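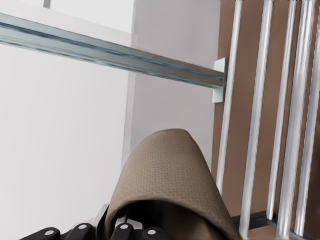
Render: Voser workshop library

Wall-mounted strut channel: selection, cutting and fixing

Strut channel is sold for electrical and plumbing support, but it is also one of the more useful sections to keep in a home workshop. A single length on a garage wall will carry hose reels, extension leads, timber brackets, bike hooks and light shelving, and everything on it can be shifted along the groove without drilling new holes. The notes below cover a straight horizontal run on a masonry or stud wall. Sloping runs follow the same procedure, with one extra precaution given under Loading.

Choosing the section

The two common profiles are full depth (41 x 41 mm) and half depth (41 x 21 mm). Half depth is adequate where the back of the channel is fixed to the wall along its full length. Use full depth where the channel spans between end brackets with a gap behind it, as the shallower section deflects noticeably under a moderate load.

Slotted channel has holes punched in the back and is the easier choice for wall fixing. Plain channel is stiffer and tidier but has to be drilled. If you only have a cordless drill and no drill press, buy slotted.

Finish matters more than most people allow for. Pre-galvanised channel is fine in a dry, enclosed garage. For a carport, a laundry with poor ventilation or anywhere within reach of salt air, pay the extra for hot-dip galvanised. Aluminium channel is light and does not rust, but keep it off galvanised brackets in damp locations or use nylon washers between the two metals.

Cutting

Mark the cut on all three closed faces with a square and a fine marker. A pencil line disappears on galvanised steel.

Clamp the channel open side down. With the open side up, the lips spread slightly as the blade passes and the cut wanders.

A hacksaw with a 24 tpi blade gives a clean result and is quick enough for one or two cuts. An angle grinder with a 1 mm cut-off disc is faster. Wear a face shield, earmuffs and gloves, and cover anything nearby with a painted or glazed surface, as grinder sparks will embed in both. Do not cut inside a garage where mower fuel is stored.

File the cut end inside and out. The inner edges of the lips are the worst for catching fingers and are easily missed. Coat the bare steel with cold galvanising paint, two coats, and let the first dry before applying the second. Plastic end caps are cheap and should be fitted to any end that finishes at or below head height.

Setting out

Draw a level line first and fix to the line, not to the mortar joints or the edge of the ceiling sheet. Few garage ceilings are level over three metres.

On a stud wall, find the studs with a magnet or stud finder and confirm each one with a 2 mm pilot hole in a position the channel will cover. Stud spacing in Australian houses is usually 450 or 600 mm, but sheds and owner-built garages vary. Slotted channel will normally give you a hole close enough to each stud centre. If it doesn't, drill the back of the channel to suit. Do not rely on plasterboard anchors for strut.

On brick, drill into the brick and not the mortar. On older soft brick use a sleeve anchor in place of a wedge anchor, and drill with hammer action off for the first few millimetres to avoid spalling the face.

Where the run crosses from one wall lining to another, for instance from painted plasterboard to timber panelling, check whether the two surfaces are flush. A step of even a few millimetres will twist the channel when the fixings are tightened. Pack the low side with solid plastic packers, placed directly behind each fixing.

Fixings

For timber studs: 10 gauge x 50 mm hex head screws with a square strut washer under each head. A round washer can pull into the slot.

For brick or concrete: M8 sleeve anchors at 600 mm centres, with the first and last no more than 100 mm from the ends.

Start at one end, leave each fixing a turn loose, check the level again, then tighten from the middle outward.

Channel nuts

The spring-backed nuts sold for strut are convenient on a vertical run, where a plain nut would slide to the bottom. On a horizontal run, plain nuts are easier to reposition. Insert the nut lengthwise, turn it clockwise until the grooves seat on the lips, and hold it there while starting the bolt. If the nut rocks, it is not seated. Back it off and try again before applying a spanner.

We fitted Cirno plain nuts to a run in our own store and have moved them many times with no damage to the thread. A Meng shelf arm bolts to the same channel but needs a bolt 3 mm shorter than the one supplied, or it bottoms out against the back.

Loading

Published load tables assume even support and sound fixings. For a domestic wall, stay well below them. The wall is generally weaker than the channel.

Our test run carried 53 kg of mixed hand tools and leads for a full summer with no visible sag. It was full-depth channel, fixed to hardwood studs. Do not take that as a rating for your wall.

On a sloping run, friction alone holds each fitting in position along the groove. Use serrated nuts, tighten them to the manufacturer's torque, and fit a stop bolt below the lowest fitting.

Maintenance

Once a year, in April or whenever the garage gets its clean-out, brush sawdust from the groove and check each fixing with a spanner. Sawdust holds moisture against the steel and is the usual cause of rust spots on indoor channel. Wipe with a rag and a little light machine oil. Do not use grease, as it collects grit and makes the nuts hard to seat.

White bloom on new galvanised channel is wet storage stain. Light deposits come off with a stiff nylon brush and clean water. Dry the channel fully before putting it up.

Related pages on Miltetti: Hanging ladders from a low ceiling. Removing seized masonry anchors. Storing offcuts upright.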